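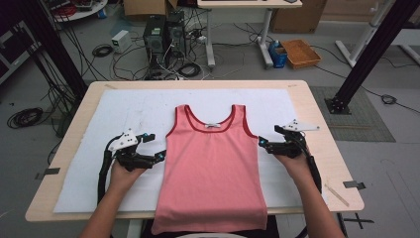
Têxteis e pinças manuais: o que revela a comparação entre dois modelos

A manipulação de tecidos continua a ser uma das tarefas mais exigentes para a robótica de serviço. Uma caixa rígida mantém a forma quando é agarrada; uma camisola de alças dobra-se, escorrega e esconde as próprias bordas. Foi com este problema em vista que o laboratório de manipulação da Haverford, instalado em Wituvton, dedicou parte do seu programa anual à comparação de duas pinças manuais instrumentadas, designadas internamente por Rakov e Stellix.

O programa decorreu entre janeiro e abril e abrangeu 890 demonstrações registadas, executadas por 8 operadores com formação prévia. Em cada demonstração, o operador segurava uma pinça em cada mão e dobrava uma peça de vestuário leve, partindo da peça estendida. Os movimentos registados destinam-se ao treino de políticas de controlo para braços bimanuais, pelo que a qualidade do gesto humano condiciona diretamente o comportamento posterior da máquina.

Critérios de avaliação

A equipa definiu 4 critérios: a capacidade de isolar uma única camada de tecido, a estabilidade da preensão durante o transporte, a fadiga do operador e a continuidade do seguimento de posição. Os dois primeiros foram avaliados a partir das gravações; a fadiga foi apurada por questionário no final de cada turno.

«A dobra de uma peça pequena parece trivial até se pedir a alguém que a execute com dois dedos mecânicos em cada mão», observa Rochelle Haverford, responsável pelo programa. «O operador perde o tato e passa a depender da visão e da geometria das pontas.»

O modelo Rakov, mais leve, obteve a preferência dos operadores nas sessões prolongadas. O Stellix, de fecho mais firme, registou menos perdas de tecido no transporte, sobretudo nas malhas finas, embora com queixas mais frequentes de cansaço no polegar. No seguimento de posição, as diferenças foram reduzidas e concentraram-se nos momentos em que as duas mãos se aproximavam uma da outra.

A aproximação à borda

A fase decisiva é a entrada da borda do tecido entre as pontas. Se a abertura for excessiva, a pinça recolhe duas camadas; se for insuficiente, empurra a peça sobre a mesa e desfaz o alinhamento. Os operadores mais regulares aproximavam as pontas quase na vertical e só depois fechavam, num movimento curto. Os restantes tendiam a arrastar o tecido, hábito que as sessões de formação passaram a corrigir logo no primeiro dia.

A análise desta fase assenta nas imagens recolhidas na própria ferramenta, de onde se avalia a posição da borda em relação às duas pontas. 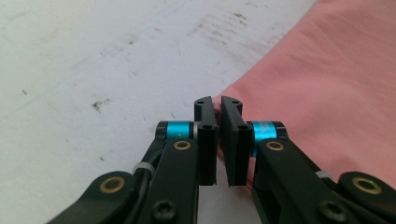 Desgaste e manutenção

O protocolo previa a inspeção das pontas a cada 200 ciclos de abertura e fecho, com verificação do aperto dos parafusos e da folga nas articulações. As superfícies de contacto foram limpas no início de cada turno, uma vez que as fibras acumuladas alteravam a aderência e tornavam incomparáveis as séries da manhã e da tarde. A equipa recomenda que o estado das pontas passe a constar do registo de cada demonstração.

Próxima fase

O laboratório optou por não eleger um modelo único. O Rakov será mantido nas campanhas longas de recolha e o Stellix ficará reservado às peças de malha fina, até estar disponível uma versão com mola de retorno mais suave. A fase seguinte incluirá camisas com botões e peças de manga comprida, nas quais a sobreposição de camadas é mais difícil de controlar. Os resultados completos serão apresentados aos parceiros industriais de Wituvton, juntamente com o manual de formação dos operadores, que se encontra em revisão.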